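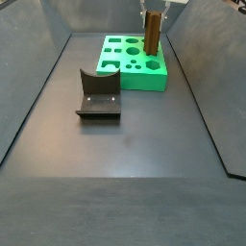
November 2020. Wieder kaum geschlafen, Kopf voll mit der Wohnung. Makler von Urkov hat angerufen – 679 kalt, Einzug erst Februar. Eigentlich zu viel. Küche dafür groß, Bad ohne Fenster, na ja. Muss bis morgen zusagen und weiß es nicht. Komme mir vor wie ein Klötzchen vor so einem grünen Steckbrett, ovales Loch, schmaler Schlitz, und ich pass nirgends richig rein. Kaution wären 2000, die hab ich, danach halt nichts mehr.

Noch 3 Kisten Bücher aussortieren. Waschmaschine bei Grumico reklamieren!! Hotline 37 Minuten, dann aufgelegt – ich, nicht die. Jetzt schnell einkaufn, Brot ist alle.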